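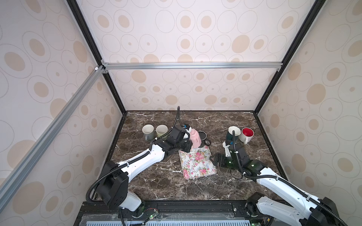

The tableware and surfaces group met at Hindstead on 20/08/2018 to settle the mugs, the tray, the table top and the wall pattern for the Tallness tea room. 9 members were present and there were no apologies. The group first discussed the position of the tray. With the rose-printed tray in the middle of the table and mugs standing behind it on both sides, the members agreed that the top still shows enough of its veining to be judged. The members did not agree on whether the tray should sit square to the table or at a slight angle. The point was left to the layout drawing.

1. Minutes of the previous meeting

Accepted with one correction. Under item 4, "saucers" should read "side plates". No saucers have been requested.

2. Mugs

The group reviewed whether the mugs should match. The original request was for a single color throughout. The view of the meeting was that mixed colors are easier for people sharing a table, as each person can tell which mug they put down. It was noted that the red lining of the white mug is the strongest color on the table and that the greens are close to each other when seen from a distance. One member asked for the two palest greens to be kept apart on the shelf. Agreed.

Handles were discussed briefly. The request for stacking mugs is withdrawn. The shelf spacing in the Tallness drawing allows for a single layer only, and changing it would mean moving the socket.

Agreed: mixed colors. Order quantity 156, including spares. Spares to be stored in the lower cupboard and not on the shelf.

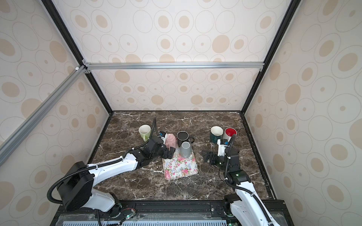

Mixed mugs on the brown top, with the oval-and-ring wall pattern behind. Item 2.

3. Wall pattern

The cream pattern with tan ovals and thin rings was compared with a plain cream. Those in favor of plain said the rings compete with the veins in the table top. Those in favor of the pattern said a plain wall shows every scuff, and that the tan ovals tie in with the brown. A show of hands favored the pattern. The group asked that the repeat be checked at the corners before any panels are cut. If the rows do not line up, the joint is to be placed behind the door.

Cleaning instructions for the panels have not been received. Carried forward.

4. Table top

The paper on surfaces was circulated in advance and taken as read. Its main text is copied into these minutes at the request of members who did not receive the attachment.
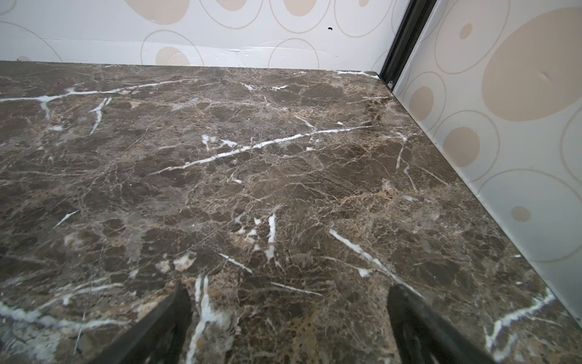

Reading time: 2 minutes

The proposed top is dark brown, with a fine network of tan and cream lines and bright white veins across it. The finish is glossy. Reflections are faint and hazy and should not trouble anyone seated at the table, but the position of the ceiling lights has not been fixed and this should be looked at again once it is. The longest white vein runs on a diagonal. If more than one top is installed, the veins will not continue from one to the next, and the tops should be spaced so that this is not noticeable.

Two suppliers were approached. Skála offered the longer delivery time and includes edge finishing. The other supplier does not. The limit for this item is 2,000, with fitting. Skála is inside the limit if the back edge is left square.

The meeting accepted the paper. Square back edge agreed. A sample piece is to be left in the kitchen for a week with tea and coffee on it and checked for rings.

5. Trays

Flilico has asked whether the floral tray is to be ordered in one size or in more than one. The pattern of pink roses and green leaves was liked by most of those present.

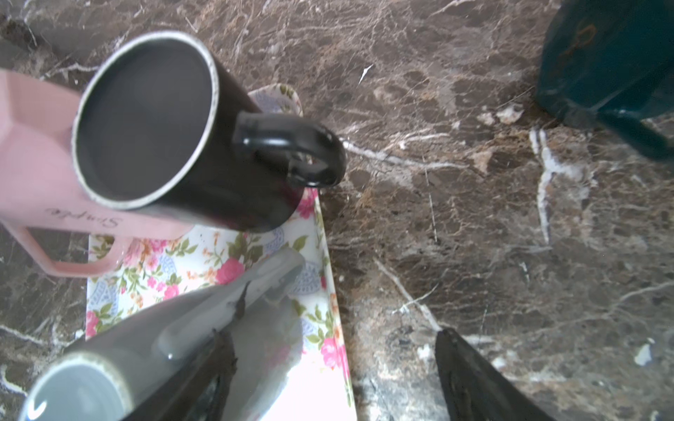

The remaining question was the rim. A white edge marks easily, and the group wants to know whether Flilico can supply the same print with a darker one. If the answer is no, the white edge will be accepted. One size only, in either case. The trays will be stored upright next to the sink, and the gap there should be measured before the order is placed.

6. Actions

Layout drawing to show tray position and shelf order of the mugs.
Mug order to be placed once the cupboard depth is confirmed.
Panel repeat to be checked at both back corners.
Cleaning instructions for the panels to be requested again.
Skála to be told that the back edge stays square.
Flilico to be asked about the darker rim.

7. Other business

The teaspoon drawer sticks. Reported to building services.

Next meeting: September, same room, date to be circulated.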